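Werkanville Site, Automation Review Group

# Minutes of the meeting held in April at 10.00, upstairs meeting room

**Present:** Hilkka Savolainen (Chair), Dénes Orbán (Operations), Harish Bisht (Engineering), Lena Głowacki (Purchasing), Arnout Van der Linden (Health and Safety)

**In attendance for item 3:** two representatives of Grabowska, supplier of the Ferine wrist-tracking kit

## 1. Minutes of the previous meeting

The minutes were agreed as a correct record, subject to one change. Under item 6, "lease" was to read "hire".

## 2. Matters arising

2.1 Mr Orbán reported that the floor plan for the proposed robot packing cell had been sent to the landlord. No reply had been received.

2.2 Ms Głowacki confirmed that the quotation from Flesura for the two-arm cell remained open until the end of the quarter. It did not include the recording of hand movements, which the site would have to supply or buy in separately. This was the reason for the present review of the Ferine kit.

## 3. Review of the Ferine wrist-tracking kit

3.1 The representatives of Grabowska introduced the kit. It is worn on both wrists and is offered for recording manual tasks so that the movements can be used in training a robot arm. The task put forward for this review was the taping of small parcels by hand.

3.2 The following pictures were laid before the group.
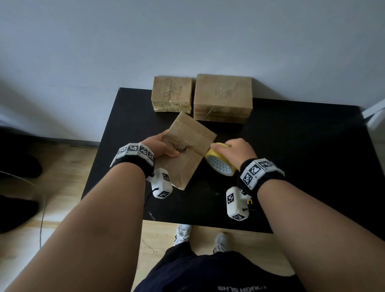
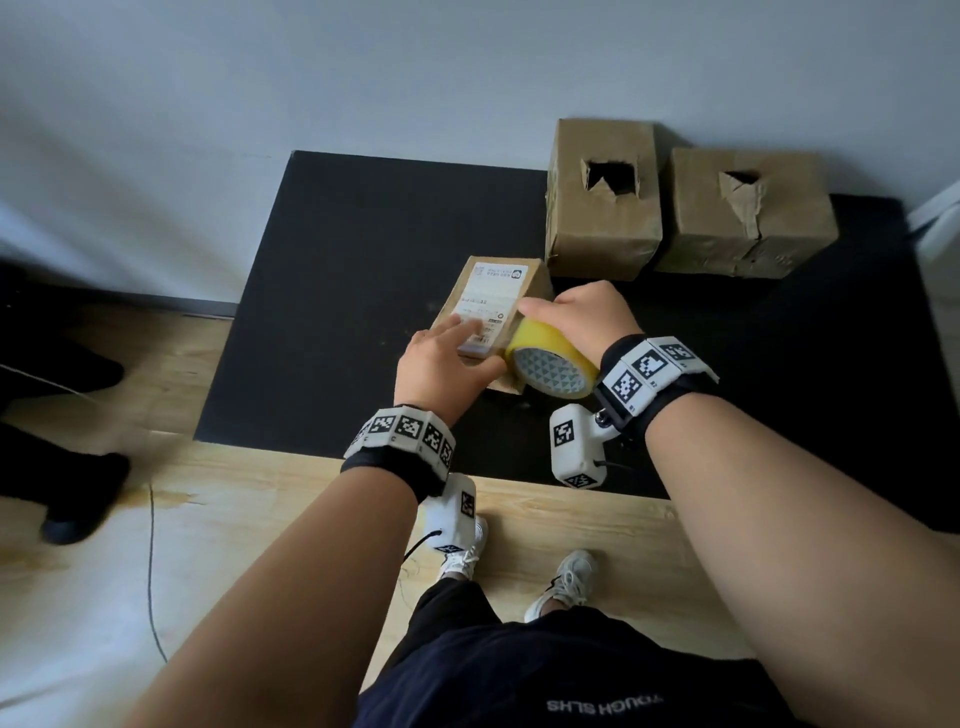

Both wrists carry the marker bands and the sensor modules in all four pictures.

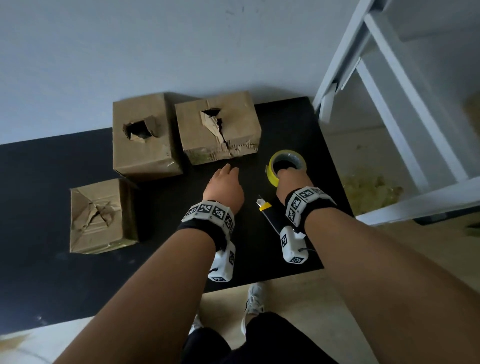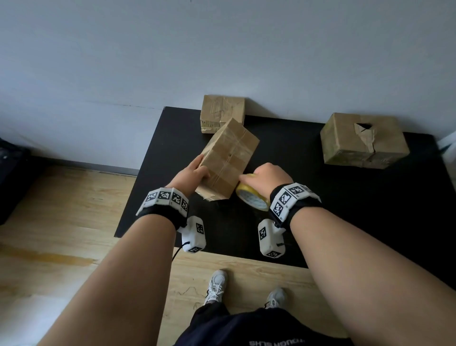 ### 3.3 Discussion of the kit

Mr Bisht said that the printed markers would need to stay in view of the camera for the recording to be of use. He asked how the system dealt with moments when one wrist passed behind a box or behind the other hand. The representatives replied that short gaps were filled by calculation from the modules, and that longer gaps were flagged for the customer to keep or discard. Mr Bisht asked for the length of gap allowed to be stated in writing.

Mr Van der Linden drew attention to the cables on the wrist modules. He considered that a trailing cable was a catching risk at a packing bench, more so where a conveyor was near by. He also noted the utility knife in the third picture, its blade exposed on the work surface between the wearer's forearms, and stated that this would not be accepted under the site's own rules. Any trial at Werkanville would use the retracting knives already issued.

Mr Orbán asked whether packers could be expected to work at their normal pace with the modules hanging beneath the wrist. The representatives said that wearers were advised to take a short practice period first. Mr Orbán was of the view that the packers themselves should be asked, and that the practice period should be counted as paid working time.

The Chair observed that much of the site's work involved new, flat-packed cartons. Mr Bisht agreed that the trial should use the site's own stock, but asked that some worn and re-taped boxes be kept in, as returns came back in every condition and the cell would have to deal with them.

### 3.4 Terms offered

Ms Głowacki set out the terms. The kit could be hired for a first period of 3 weeks, with support by telephone during working hours. Recordings would belong to the site. Processing was charged by the recording, with the first 100 included in the hire. Mr Bisht estimated that 200 would be needed before Flesura could give an opinion on the cell, and Ms Głowacki was asked to seek a fixed price for the remainder.

The representatives of Grabowska were thanked and left the meeting.

### 3.5 Decision

It was **agreed** that a trial be held on one bench, subject to a satisfactory written risk assessment covering cables and blades. It was further **agreed** that no packer would be required to take part, and that the kit would not be used to measure individual output.

## 4. Actions

| No. | Action | Owner |
|---|---|---|
| 1 | Obtain written statement on gaps in tracking | H. Bisht |
| 2 | Seek fixed price for further processing | L. Głowacki |
| 3 | Draft risk assessment for bench trial | A. Van der Linden |
| 4 | Speak to both packing shifts about the trial | D. Orbán |

## 5. Any other business

Mr Van der Linden reported that the emergency stop on bench 7 had been replaced and tested. The old unit was to be retained until the maker's inspection report was received.

## 6. Next meeting

To be called by the Chair once actions 1 and 3 are complete. The meeting closed at 11.35.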